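Ticket 54: Duct tape missing from workbench (again)
Opened by: Chunhua Li
Status: Closed, then reopened, then closed 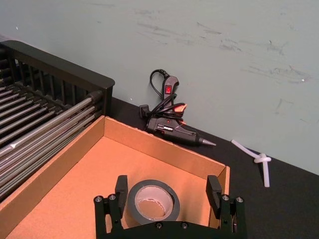 Tape is in the open cardboard box next to the metal rods. It has been declared lost 2 times since Monday, January 15, 2018, both times by people who had checked "everywhere."

Tried so far: asking Virk, blaming Virk, ordering more. The new rolls are in the Fonder cabinet, which is locked.

Fix: look in the box. Put the tape back in the box. The glue gun lives behind it, so please don't open a ticket for that either.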